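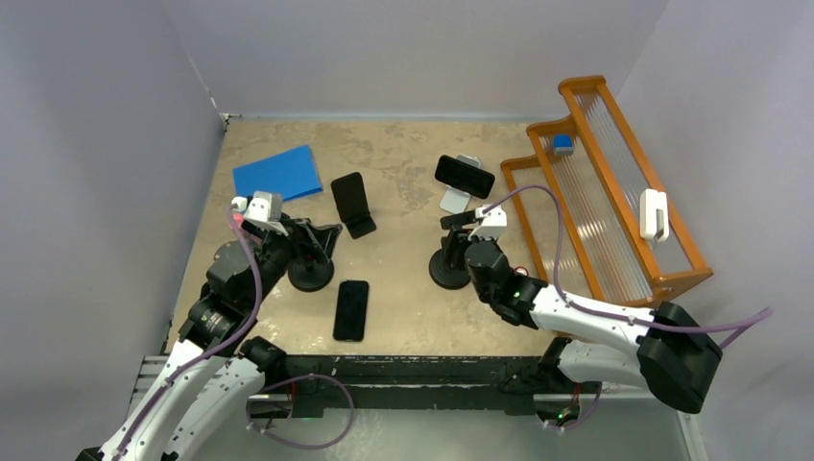
Two arms, three phones and an orange rack.

My sister asked me over Thanksgiving when she could finally buy something that would tidy her kitchen counter, and I gave her such a rambling answer that she went off to check on the pie. So let me try again, with more room and no pie.

Phones and stands are the kind of chore I'd point her to. You and I set a phone on its stand while talking to someone else and hunting for our keys. A pair of arms has to find a thin, dark, slippery slab lying flat on a table, get an edge of it up somehow, turn it the right way and let go at the right moment. The little cameras up on the grippers help a good deal with this — a camera close to the work sees things one on the ceiling never will — but picking up something flat is still hard, and I expect it to stay hard for a while.

I had a long phone call in June with my old friend Hamish Moffat, who spent 12 years on the packing floor at Bouazza before he moved to Vultlow. He thinks the shop floor will get there first, and I've come around to his view. At Bouazza the same tray showed up in the same spot all day long. At my sister's house the tray is under the mail, and the mail is under the cat!

Still, I'm more hopeful than I was. I'd gladly pay for a machine that did one dull job slowly while I was out, even if it dropped something now and then. Folding towels would be my pick. Hamish says dishes, and he'd put up with a few broken plates to get it.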